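8월에 베란다 창턱에서 바질을 말려 보려다가 잎을 새까맣게 태운 뒤로, 저는 허브 소금을 조금 다르게 만들고 있어요. 잎을 바싹 말려서 소금에 섞는 대신, 생잎을 소금과 함께 다져서 소금이 물기를 빨아들이게 두는 방법입니다. 색도 곱게 남고 향도 훨씬 오래가더라고요. 오늘은 그 과정을 처음부터 끝까지, 좀 수다스럽더라도 차근차근 적어 볼게요.

## 준비할 것

- 굵은 천일염 300g
- 생바질 잎 70g (줄기를 떼고 잰 무게)
- 레몬 한 개 분량의 껍질 (노란 부분만)
- 큰 도마, 잘 드는 칼, 넓은 쟁반, 유산지
- 뚜껑이 꼭 닫히는 유리병 두세 개

소금은 간수가 잘 빠진 것이 좋아요. 손으로 쥐었다 놓았을 때 손바닥에 축축하게 들러붙으면 마른 팬에 약한 불로 몇 분 볶은 다음 완전히 식혀서 쓰세요. 저는 성격이 급해서 덜 식은 소금을 그냥 부었다가 바질이 갈색으로 변하는 걸 본 적이 있답니다. 그날 만든 건 결국 고기 밑간용으로 다 썼어요. (맛은 괜찮았어요!)

## 1. 잎 씻고 물기 빼기

바질은 찬물에 담가 살살 흔들어 씻고, 채소 탈수기에 두 번 돌려 주세요. 그다음 마른 행주 위에 겹치지 않게 펼쳐 둡니다. 저는 보통 금요일 저녁에 씻어서 펼쳐 놓고, 다음 날 아침 커피를 마시면서 다지기 시작해요. 잎이 살짝 시들해 보여도 걱정하지 마세요. 오히려 그 상태가 다지기 편합니다.

## 2. 소금과 함께 다지기

도마에 소금을 한 줌 깔고 그 위에 바질을 한 줌 올린 뒤, 칼을 앞뒤로 굴리듯이 움직이며 다집니다. 소금 알갱이가 잎을 붙잡아 줘서 미끄러지지 않아요. 한 줌이 끝나면 볼에 옮기고 다음 한 줌을 다지는 식으로 나눠서 하시면 팔이 덜 아파요.

푸드 프로세서를 쓰셔도 되는데, 그럴 때는 꼭 짧게 끊어서 돌려 주세요. 계속 돌리면 금방 초록색 반죽이 되어 버리거든요. 제게 이 방법을 알려 준 Shiyu Tang 씨는 절구만 쓰시는데, 향이 제일 진하기는 해도 저는 도저히 그 인내심을 따라갈 수가 없네요. 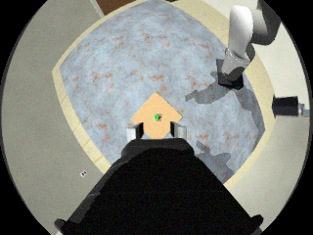 *살구빛 바탕 위의 작은 연두색 정육면체*

다진 크기는 취향대로 하시면 됩니다. 저는 구운 감자에 뿌릴 것은 조금 굵게, 달걀이나 두부에 쓸 것은 아주 곱게 다져요. 레몬 껍질은 맨 마지막에 강판에 갈아 넣고 손끝으로 비벼 가며 섞어 주세요. 흰 부분까지 갈면 쓴맛이 올라오니 힘을 빼고 살살 긁으셔야 해요.

## 3. 펼쳐서 말리기

쟁반에 유산지를 깔고 소금을 얇게 펼칩니다. 두껍게 쌓이면 속이 눅눅하게 남아요. 바람이 통하는 그늘에 두고 아침저녁으로 한 번씩 손으로 뒤적여 주면 되는데, 건조한 날에는 이틀이면 충분하고 장마철에는 나흘도 걸립니다.

급하시면 식품건조기를 46도에 맞추고 두 시간쯤 돌린 다음 상태를 보세요. 만졌을 때 바삭하고 손에 물기가 묻지 않으면 다 된 거예요. 덩어리진 부분은 손가락으로 비벼서 풀어 주시고요.

## 4. 병에 담기

유리병은 끓는 물로 소독해서 속까지 바짝 말린 다음 쓰세요. 병에 담고 하루 지나서 한 번 흔들어 보세요. 소금이 벽에 달라붙으면 덜 마른 것이니 다시 쟁반에 펼치면 됩니다. 저는 바닥에 생쌀을 몇 알 깔아 두기도 해요.

서늘하고 어두운 찬장에서는 반년 정도 두고 먹습니다. 색은 조금씩 옅어지지만 향은 꽤 오래 남아요. 뚜껑에 만든 달을 적어 두면 나중에 편하고요.

## 어디에 쓰나요

토마토를 두툼하게 썰어 올리브유를 두르고 이 소금만 뿌려 보세요. 여름 점심으로 이만한 게 없어요. 삶은 옥수수에 버터와 같이 발라도 맛있고, 파스타 면 삶는 물에는 아까우니까 다 만든 접시 위에 뿌리시는 걸 권해요.

바질 대신 로즈마리를 쓰실 때는 잎을 절반만 넣으세요. 향이 워낙 세서 똑같이 넣으면 다른 맛이 다 묻혀요. 깻잎으로도 한번 해 봤는데 삼겹살에 정말 잘 어울렸습니다. 다음에는 차조기로 만들어 볼 참이에요.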